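Este site usa cookies para guardar as suas preferências. Ao continuar a navegar, aceita a nossa política de cookies. [Aceitar] [Saber mais]

Perguntas frequentes: bilhetes e acesso aos concertos no Teatro Sorrentino

Atualizado na terça-feira, 12 de junho

Comprei bilhete para o concerto dos Hanari em março, que foi adiado. Ainda serve?

Serve, sim, e pode ficar descansado! O bilhete original (em papel ou no telemóvel) vale para a nova data sem que tenha de trocar nada. Sabemos que muita gente já tinha viagem marcada e lamentamos muito o transtorno. Quem preferir o reembolso só precisa de preencher o formulário na página da Vustelik, a nossa bilheteira, até 2 semanas antes do espetáculo.

A sala tem lugares marcados?

A plateia é em pé e o balcão é sentado, com lugar numerado. Cabem no Sorrentino umas 2000 pessoas e as portas abrem 2 horas antes, por isso há tempo de sobra para entrar com calma, deixar o casaco no bengaleiro e comer qualquer coisa no bar do foyer, que tem sopas, sandes e bolos.
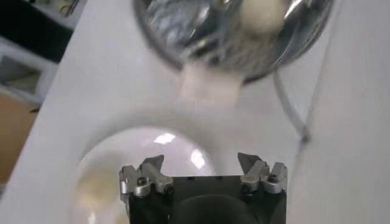 A Matilde escreveu-nos a perguntar se podia sair a meio da primeira parte e voltar a entrar, porque da última vez ficou à porta e perdeu duas canções dos Udley, com muita pena dela. Pode, desde que peça a pulseira na saída lateral. Sem pulseira a equipa da porta já não consegue deixar passar, mesmo com o bilhete na mão.

Posso levar crianças?

Claro que sim, gostamos muito de ver famílias por cá! A entrada é permitida a partir dos 3 anos, sempre com um adulto, e todas as crianças precisam de bilhete próprio. Para os mais pequenos aconselhamos o balcão e uns protetores de ouvidos, que também se vendem no bengaleiro.

Posso fotografar ou filmar?

Com o telemóvel e sem flash, à vontade. Câmaras de objetiva amovível, só com acreditação pedida por escrito à produção.

Perdi o bilhete. E agora?

Se comprou pela internet, entre na sua conta Vustelik e descarregue-o outra vez. Se comprou ao balcão, traga o recibo à bilheteira do teatro, aberta de tarde nos dias de concerto.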